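## Unit 6: Budgeting for a manipulation bench

The arm is the line everyone remembers. Most first budgets go wrong on the lines under it: frame, mounts, cables, spare fingers, test objects. Write these out separately, with a supplier and lead time for each.

Test objects are cheap, but they still need a line. Soft toys wear at the seams and should be bought in pairs – a discontinued toy can't be matched later. Allow $200 for the first set.

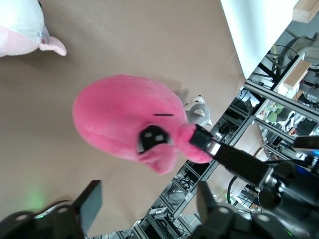
Fingers and pads come next. Sevley and Zikitz both sell them in sets of 2, and their mounting patterns differ, so choose one before ordering the arm. Put spares in the first order. Shipping on a single small part can cost more than the part.

For the frame, get a cut list quoted with brackets included. Leave room on the shelves for power supplies and slack cable.

Contingency: $2,000 on the class project, held as its own line and not spread across the others.

**For next class**

- Draft a budget for the Jirkik bench, one page
- Mark each line *now*, *later* or *already owned*
- Read Sârbu, section 2, on lead times

Drafts are due in June, before the quote expires.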